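Re: [lastgate-fixers] old towers, what to strip first

Sorry for the slow answer, been at the Hestham store all morning. Quoting the bit I'm replying to:

> We have 11 towers coming from Cidberg on Saturday.
> Do we pull the drives and keep the cases, or
> does the whole lot go to scrap? Also does anyone
> have the screws sorted or is it still the one jar

Keep the cases, at least the steel ones. Drives out first, before anything else, and bag the screws with the drive – not in the jar. Check the rails while the side is off. Bare metal inside, stamped edges, they bite. Wear the thin gloves. If a cage is bent dont fight it, just put the case on the scrap pile and move on.
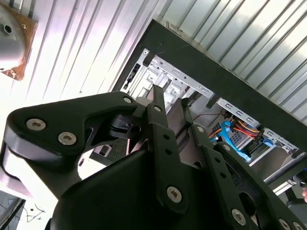
The reply from Bagheri came in at lunch and they will take bare cases but not with drives in, and they want the side panels taped on, loose panels got sent back last time. Pickup is 12 sharp at the side door, they won't wait.

So that settles the order I think. Drives, then cards, then power supply if it's a dead one. Good supplies go on the shelf with a tag. Fans stay in unless they rattle.

Wiping – same as before, drive goes in the grey tub, label with the tower number, nothing leaves the buidling until it's ticked off on the sheet. Please please write the number on the drive AND the case. We had 5 orphans in March and I still have them under my desk.

Need more small bags and a long Phillips, the good one has walked. Can someone bring one Saturday?

gotta run, more tonight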